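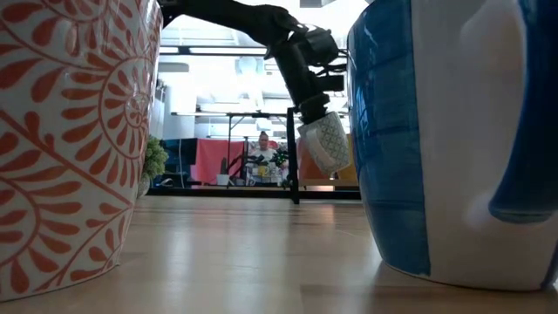
Figure 1. The arm holding the small patterned cup in the gap between the two large vessels.

Findgate: Clearance-Aware Planning for a Held Object in a Narrow Gap
Project report, Manipulation Software Lab, Adolska

1. Problem

The planner we inherited from the previous year's project (Pennington) treats the gripper as a box and ignores whatever the gripper is holding. This works for short objects gripped near the middle. It fails when the object sticks out below the fingers, and it fails more often when the object sits at a tilt, as the cup does in Figure 1. The collision checker reports a free path while the bottom edge of the object is already inside the padding of a neighbor.

Our task was to add the held object to the collision model, estimate its tilt after the grasp, and keep planning time short enough that the arm does not pause noticeably between grasp and transfer.

2. Collision model

Each large obstacle is stored as a stack of vertical slices with a radius per slice. A single cylinder was tried first. It took the widest radius of the pot and applied it over the full height, which closed the gap completely in the planner's view. With slices, the space beside the curved lower part of a vessel becomes available again.

The held object is a capsule attached to the wrist frame. Its length and radius come from the object file, and its direction comes from the tilt estimate. The capsule is inflated by 4 mm on all sides. Fingers and housing keep their own boxes. Cables along the gripper housing are not modeled separately; the housing box was widened to include them.

3. Tilt estimate

After the fingers close, the node takes 20 depth images from the fixed camera and fits the capsule axis to the points below the fingertips. The median direction is used. Glazed surfaces return sparse depth where light reflects off them, so points with low confidence are dropped before the fit. If fewer than half of the images give a valid fit, the node reports failure and the planner falls back to a sphere around the whole object. The sphere is safe but usually too large for the gap.

4. Planner

We kept the sampling planner from Pennington and changed two things. Samples are drawn more densely in the region between obstacles, and the path cost now includes the smallest clearance along the path. The planner stops at 1000 samples or when the cost has stopped improving. Median planning time over the recorded runs was 411 ms on the lab desktop, including collision checks. The slices account for most of that. Caching the distance lookup per slice helped; reducing the number of slices did not, as the coarser model rejected more samples.

5. Known issues

The obstacle positions are measured once at startup. If a vessel is moved afterward, the planner does not notice. The Stistham tracking package would solve this but needs a newer driver than the one installed on the arm controller.

Capsule attachment and the first planning request can arrive in the wrong order. A lock was added in March. The underlying message queue should be replaced.

Tilt is assumed constant during transfer. Slip in the fingers is not detected, and the 4 mm margin is the only protection against it.

6. Running the code

Start the camera node before the planner node. Set held_object to the name of the object file and leave gap_bias at its default for the first run. The log prints the smallest clearance for every accepted path; a negative value means the obstacle file and the table calibration do not match. Recalibrate before sending any path to the arm.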